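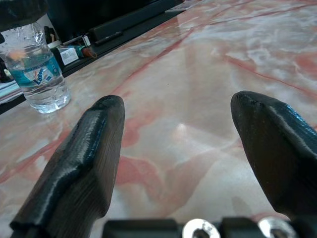 Tabletop Arm Work: Frequently Asked Questions

Applies to all Gavance two-arm stations. Revised September 19, 2023.

Who may start a session?
Any operator signed off by Xinyi Lei or Hongjun Meng. Sign-off lapses after 4 months without a logged session.

What has to be off the table before the arms are powered?
Anything that is not on the task sheet. Open drinks are never allowed on the work surface. A closed bottle is allowed only if the task sheet lists it.

Does a glossy tabletop need to be covered?
No. Check the wrist camera view first. If glare hides either fingertip, move the lamp or close the blind and check again. Do not change the exposure setting by hand.
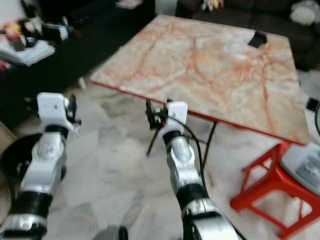 How should cables be run?
Along the outside of each arm, with enough slack for full wrist rotation. Tie points go on the collars, never on the fingers.

Can furniture stay inside the reach zone?
Yes, if it is drawn on the floor plan and neither arm can strike it at full extension. Update the plan whenever a stool or chair is moved.

When are gripper fingers replaced?
At any visible crack, or when the Jamik log reaches 1,277 cycles. Replace both fingers of a pair together.

Which form do I use for a collision?
Form 623, including for light contact with the table. Leave the arms where they stopped until one of the two approvers has seen them.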